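Nyanda planner plugin, long-ish review after a few months of use

Posted July 2018 by Chepkoech Masanja

Been asked three times now what I think of Nyanda so writing it down once. Quick notes, typed between runs, sorry for the mess.

Short version: good planner, annoying config, docs need work. Would buy again. Wouldn't buy the perception add-on again.

What it is. Motion planning and grasp sequencing for a single arm. Sits between your detector and the arm driver. You give it a target pose and a pile of collision shapes, it gives you back a path, and if the path goes bad halfway it replans on its own. There's a viewer as well (Urari), same people, separate download. Costs 400 for the year per seat, which stung a bit, but we were paying in hours before that.

Install. Took me most of an afternoon. The installer wants its own copy of everything and gets grumpy if there's a newer one already there. Ended up wiping the machine and starting clean. After that, fine. The licence check wants internet at first launch, then leaves you alone.

Setup. Everything lives in one settings file. One! 317 lines in ours, and I've touched maybe a third of it. Names are not great. There's "approach_clear" and "clear_approach" and they do different things. One is the stand-off distance before the fingers go down, the other is a flag that says whether to drop old obstacles from the map first. Mixed them up for a week. Planner kept telling me the table was in the way of the table.

Colours in the viewer are good though. Planned path in green, executed path in orange, you see the gap straight away. That alone found a timing bug in our own driver that had been there since February.

Planning itself. This is where it earns the money. Old planner we had (home-grown, mostly mine, not proud) would pick big swinging elbow moves for no reason. Nyanda has a "stay near" cost where you give it a favourite posture and it tries to keep the elbow close to that. Set it once, forgot about it. Paths are short and dull and I love them.

Replanning is quick. Move the target while the arm's on its way and it bends the path, doesn't stop and start over. You can turn that off per motion, and I do for the last bit of the approach, didn't like it changing its mind that close to the surface.

Test task is clearing a table. Bottle on its side, open bin next to it, bottle goes in bin. Sounds easy. Clear plastic on a white table is horrible for depth, and the lid standing open is one more thing for the forearm to hit. 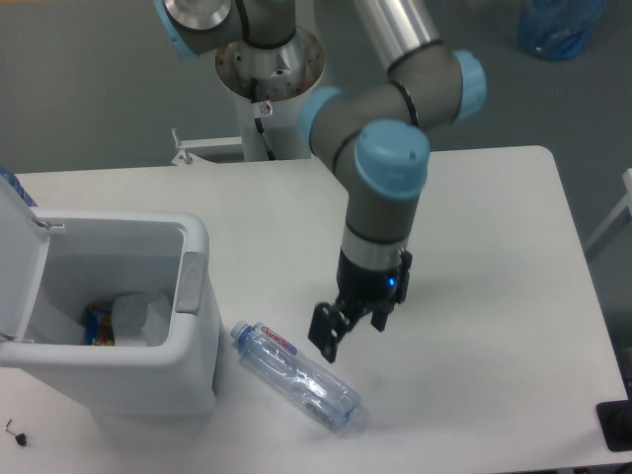
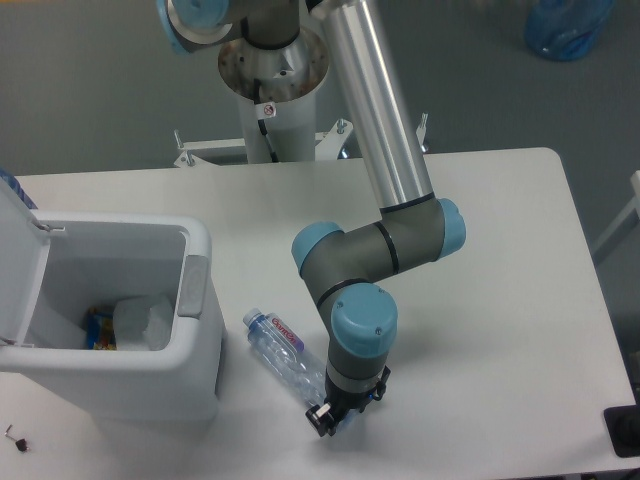
So, perception add-on. Called Usum, extra cost, meant to give you object outline and long axis in one go. On cardboard, tins, mugs: very good. On clear bottles it's a coin toss. It'll find the cap and the label and then sort of guess the rest, and the guess is usualy too short. A too-short box moves the centre up toward the cap, so the grasp lands up near the neck instead of the middle.

Wrote to support. Got a nice reply the next day, they said use the "fill from outline" option and feed it the colour image at full size. Helped. Not fixed. Our own detector, which is basically a mask and a line fitted through it, does better on this one object and runs faster. So that's what we use, and Usum is switched off. If your objects are solid colours ignore this whole section.

Grasp sequencing. Decent. You write it as steps (above, down, close, lift, over bin, open) and each step can have a fallback. The fallback part is really nice. If the close step reports fully shut, meaning nothing between the fingers, it can go back up, ask the detector again and have another go. You set the retry cap. Ours is 7, too many, haven't changed it.

What I don't like: the steps can't share values. So if I work out the finger angle in the "above" step I have to work it out again in "down". Copy and paste. There's a workaround on the forum using a dummy step that just holds numbers. It works, it's ugly.

Collision shapes. Boxes, cylinders, meshes. Use boxes. I tried a proper mesh of the bin with the lid and planning got slow, swapped it for five thin boxes for the walls and floor plus one for the lid, and it was quick again. Pad the lid box more than you think. Lids don't always stand at the same angle and the planner believes whatever you tell it.

Logging. Best bit nobody mentions on the product page. Every run gets saved with target, map, path and the settings at the time. You can replay it in the viewer and change one setting and see what it would of planned. We've got 309 saved runs now and I use them as a regression set every time there's an update. Update before last changed the default joint speed scaling, caught it in the replays before it got anywhere near the real arm. Files are big. Clean them out or the disk fills up, ask me how I know.

Compared to Nultusance. Had the trial of that too. Prettier, easier first hour, drag and drop blocks. But you can't get under the blocks when something goes wrong, and the replanning is stop-and-start. For teaching someone the basics I'd take Nultusance. For daily work, Nyanda, no contest.

Gripes, rest of them:

Error messages. "Goal invalid" covers more than 20 different problems as far as I can tell.

Viewer eats memory if left open overnight.

No dark theme.

Docs are for the version before. Half the screenshots don't match the menus.

Seat licence is tied to the machine, moving it means an email.

Who it's for. Small group, one or two arms, somebody who doesn't mind a text file. If you want to click things, look elsewhere. If you've already got a detector you trust, skip Usum and save the cash.

Four out of five. Would be four and a half with sane setting names. Will update this when the next release lands, they've said shared values between steps is on the list. My settings file is up on the group drive if anyone wants a starting point, change the table height first, ours is set low.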